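14 September 2023, test kitchen, Umside

Stock trial again, Yeison Londoño on the knives and me on the pots (and the washing up, naturally). 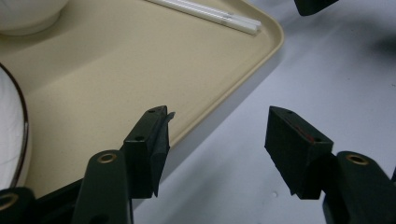 Dropped the kombu to 2 g a litre and wow, so much cleaner! The old batch had that grey, briny flavour I kept blaming on the mushrooms. Held it at 61 degrees for the hour, then strained. Yeison wants more ginger; I reckon he's wrong, but we'll try 100 mL of each side by side.

Glaze still splits. Might swap the butter for 700 g of the cultured stuff from Taipe and whisk it in off the heat. Must ring them before the weekend.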